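Is the robot ready to tidy my bathroom shelf yet?

11/09/2023

I get asked this a lot, mostly by people who have just watched a video of something on legs doing a backflip. If it can do that, surely it can put my stuff away? My short answer is no. My long answer is the rest of this page, so get a coffee.

I spent a good chunk of May going to see these things wherever anyone would let me in. I saw a folding machine at a trade hall in Mutotlow that wanted every towel handed to it by the same two corners (by a person, so at that point you may as well fold the towel). I saw a bin-picking cell at Wokgate, which packs small household goods, and that one I loved! It went all day long at up to 20 picks a minute, and it hardly ever dropped anything. But every bin held one kind of thing, the lights never changed, and a lady with a clipboard stopped the line whenever a box came in dented.

Homes don't have a lady with a clipboard. Homes have a toothbrush lying wherever you dropped it.

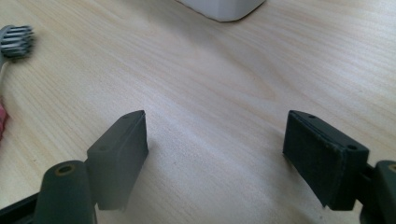 I keep coming back to the toothbrush because it is such a mean little object. It's long and thin, it's fat at one end and skinny at the other, and half of it may be rubbery while the other half is slick. You pick it up forty different ways without thinking. You pinch it, or you roll it to the edge of the counter with a fingertip, or you just sort of scoop it along with the comb and the floss. Then you turn it over inside your hand on the way to the cup. That last bit, the turning over, is where two flat fingers get into trouble. They can close and they can open. If the brush comes up crooked, they have to put it down and try again, and I have watched an arm try again for so long that I ate a whole sandwich.

And please don't get me started on the bristle end. I don't want a machine grabbing that end after it has been holding a sponge. Nobody wants that. It's the kind of rule a six-year-old knows and a machine has to be taught, and then taught again for the next brush with a different shape.

Now, I'm not a grump about this. I think the shop floor is going great. The Fujimoto arm I saw loading trays ran for 18 hours between stops, and the two people who used to do that job were glad to be doing something else (I asked them, out of earshot of the boss). Same part, same tray, same spot, over and over. If your chore looks like that, buy the robot. My trouble is with folks who see the tray job and tell you the bathroom is next, maybe by spring.

What changed my mind a little is the way the teaching is done now. A few years back somebody had to type in every move. These days a person does the chore by hand, holding the same kind of fingers the robot will have, and the machine learns from a big pile of that. One group I wrote to had logged 2885 tries at picking up and putting down bathroom things. It sounds like a lot until you think how many times you have picked up a toothbrush in your life, and you had a head start with thumbs.

Still, it's the right pile to be building. Pretty demos never interested me much. I want to see the boring tries, with plain old stuff left at dumb angles, and I want to see the misses left in.
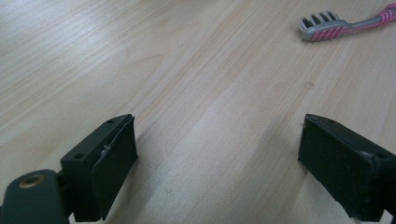

Lorier wrote in to say I'm being too hard on two fingers, and that plenty of people get through the day with a weak grip or one good hand and still put their toothbrush away just fine. The trick, according to Lorier, is to stop copying hands and change the cup: make it wide, make it heavy, and let the brush drop in any which way.

Okay, fair! I like that a lot, and I'd buy that cup for myself. We did the same thing for dishwashers, after all. We gave them racks and special soap and stopped expecting them to stand at the sink. I just don't want to redo my whole house for a helper that costs more than my car.

So here's where I am. I'd give a machine the tray job today. I'd give it the towels once it can find its own corners. For the bathroom shelf, I'll let one in when it can go 24 mornings in a row in my house, with my mess, and I never once have to fish a toothbrush out from behind the faucet. Until then I'm doing it myself, badly, before coffee.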